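Turstead Motion Planner for Two-Arm Cells

Turstead plans motion for two arms sharing one work surface. It takes joint limits, tool geometry and the current camera view, and returns a path for both arms together. Replanning runs at 10 Hz on the Mitov controller.

Slender tools are handled as part of the arm. Enter the shaft length and tip diameter once, and the planner keeps the tip clear of the other gripper while the tool is held along a channel or slot. Loose cables on the board can be marked as soft obstacles.
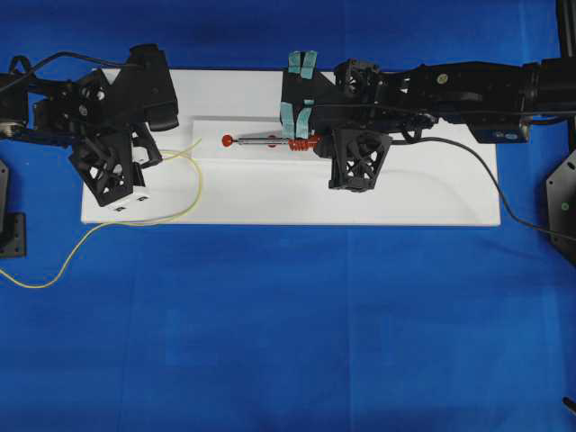
What you get

Planner license for 2 arms
Tool editor with 13 preset shapes
Camera calibration utility
Python and C++ bindings
Updates through September

Requirements

Linux, 5 GB free disk space. The Givska gripper driver is sold separately.

For quotes, ask for Elba Acuña in sales.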